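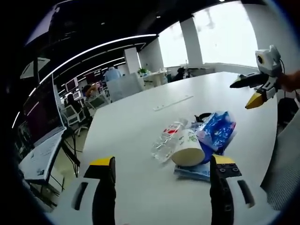 A reviewer of the earlier three-stream model wrote that the bins themselves were fine, but that paper cups went into whichever opening was nearest and the mixed recycling was rejected by the contractor as a result. Could the lids be changed without replacing the whole cabinet? On the current model they can. Lids, labels and inner bins are all separate parts, and any lid fits any bay.

Daneck Four-Bay Recycling Station
Supplied by Pestonwood Workplace Fittings
Page updated 20 Mar 2021

Overview

The Daneck Four-Bay is a freestanding indoor waste and recycling cabinet for lunch rooms, shared kitchens, training rooms and site offices. It holds 4 inner bins of 60 L each behind individual front doors. The lids sit at a single height across the full run and are fixed to the cabinet, so the inner bins can be withdrawn without disturbing the labels or openings.

The cabinet is delivered assembled. Inner bins, lids and label sets are packed separately and fitted on site. No power connection is required.

Streams and lid openings

Lid openings are shaped to the stream. The standard set is:

General waste – rectangular opening, red surround
Mixed recycling – round opening, yellow surround
Paper and cardboard – narrow slot, blue surround
Organics – hinged flap, lime green surround

Three alternative lids are available:

Cups – twin round openings over a stacking tube, with a strainer funnel alongside for leftover liquid
Deposit containers – round opening with brush seal, for sites that return eligible bottles and cans through a container deposit scheme
Soft plastics – wide flap with no catch, for bags, wrap and film

The cups lid reduces the volume taken up by paper cups considerably, as they nest in the tube instead of landing on their sides. It should only be ordered where a cup collection exists. Most paper cups carry a plastic lining and are not accepted in ordinary paper and cardboard loads. Where no cup collection is available they generally belong in general waste, and the label should say so in plain words. Check with your contractor or local council before ordering labels.

Soft plastics are likewise a separate matter from mixed recycling. Bags and wrappers catch in sorting machinery and are a frequent cause of rejected loads. If your site has no soft plastics collection, leave this lid off the order.

Specifications

Bays: 4
Inner bin capacity: 60 L per bay
Overall width: 2000 mm
Height to lid surface: 974 mm
Cabinet body: folded steel, zinc-primed
Finish: Joltine powder coat, satin, white or charcoal
Doors: front opening, reversible hinge, magnetic catch
Inner bins: polypropylene, with moulded hand grips and liner retaining ring
Lids: ABS, coloured surround, removable from inside the cabinet
Feet: adjustable, non-marking
Use: indoor only

The 974 mm height includes the feet at their lowest setting. Where the unit is to stand beneath a wall-mounted noticeboard or cup dispenser, allow clearance above the organics flap, which opens upwards.

Liners

The inner bins accept the Zamfir 60 L liner in clear, black and compostable grades. Clear liners are recommended for mixed recycling and deposit containers so that contamination can be seen before the liner is tied. The retaining ring folds down over the liner edge and hides the overhang. Liners from other manufacturers will fit if the stated capacity is 60 L or slightly above, although narrow-mouth types tend to split at the ring.

Compostable liners soften in contact with wet food and should not be left in place over a long weekend. Some councils do not accept them in the organics stream at all.

Paper and cardboard can be collected without a liner.

Siting

Place the station against a wall, on a level floor, with enough space in front for the doors to swing fully open. It should stand between the eating area and the exit and not beside the sink, where the paper slot will be used for wet hand towel. If the room has an existing general waste bin, remove it. A loose bin near the station will take most of the material, whatever the labels say.

Use the wall bracket supplied. The cabinet is stable when closed, but with all four doors open and the inner bins part-withdrawn the weight moves forward. The bracket is slotted to clear skirting boards. Fixings for plasterboard and masonry are not included.

Labels

Each lid takes one label on its top surface and one on the door below. Standard labels show the stream name in large type with a short list of accepted items. Custom labels are printed from your own wording at no extra charge when ordered with the cabinet. Keep the list to items used on your site. A label listing a plastic drink bottle, a paper cup and a snack packet under the correct streams will be more use in a lunch room than a general list that runs to laundry containers and milk crates.

Drink bottles should be emptied before they go in. Whether caps are left on or taken off varies between contractors, and space is left on the mixed recycling label for this line.

Cleaning and maintenance

Wipe the cabinet and lids with warm water and neutral detergent. Do not use solvent cleaners or abrasive pads on the powder coat. Inner bins may be hosed out and must be dry before the liner is refitted. The cup tube and strainer funnel lift out from inside the door – rinse both daily, as milk residue will block the strainer. Empty the liquid container below the funnel at the same time.

Check hinge screws and the wall bracket every March, or at the same time as your annual equipment inspection.

Spare parts

Inner bin, 60 L
Liner retaining ring
Lid, any stream
Organics flap with hinge pin
Cup tube
Strainer funnel and liquid container
Door, left or right hung
Magnetic catch
Adjustable foot
Label set, standard or custom

Lids from the three-stream model are not interchangeable with the Four-Bay. The inner bins are the same part.

Ordering

State cabinet colour, the lid for each bay from left to right, and label wording if custom. Orders without lid positions are supplied in the standard sequence listed above. Delivery is to ground floor only. Measure doorways and lifts before ordering – the cabinet body is a single 2000 mm welded unit and cannot be separated for access.

Custom-printed labels cannot be returned. Unused lids in original packing can be exchanged for another stream.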